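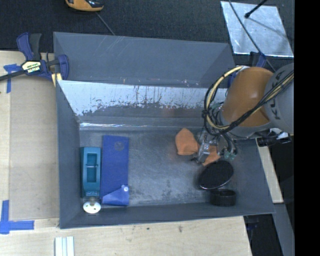 Figure 1. The KUKA arm reaching into the front bin, with the gripper down at the orange item.

4. What went wrong with the picking cell

Our project plan said the cell would empty a mixed bin without help. The first full trial in March had 136 pick attempts, and in 20 of them the control software reported a successful grasp when the gripper was holding nothing. The arm then went through the whole place motion with empty fingers and logged the item as delivered. We think this is a worse fault than a plain miss. A miss gets retried, but a false success goes into the results table and makes us look good.

The handout for the Galang grasp checker, which we were told to use, blames "difficult objects" for this kind of error. We did not find that convincing. Soft things were a problem, as anyone would expect, but the checker also passed empty grasps on hard plastic items lying close to a wall of the bin. The steep sides are our best guess. When a finger slides down a sloping wall it meets resistance, and the checker reads resistance as contact with an object. The scuffed floor and the glossy far wall may also confuse the depth data, but we have no test that separates that from the wall effect, so we are not going to claim it.

4.1 The cable stop

The second fault was a safety matter. During pick 90 the wrist turned the long way round to reach an item near the left wall, and the cable loop beside the arm pulled tight. Nothing in the software noticed. One of us pressed the stop button. The Lorwood lab checklist has a line for "cables secured," and it had been ticked that morning. The cables were secured — the ties were all in place — but the checklist does not ask if the loop is long enough for every wrist angle the planner is allowed to choose.

We made 2 changes. The wrist range is now limited in the planner, and a person stands at the stop button for every run, including short ones. The first change costs us some reachable grasps in the corners. We did not measure how many.

4.2 Is it fixed?

We would not say so. A repeat trial with the Vavby item set gave fewer false successes, but we had also moved several items away from the walls by then, so the comparison is weak. Another group using the Justirent bin layout reported no false successes at all. They used the same checker to count them.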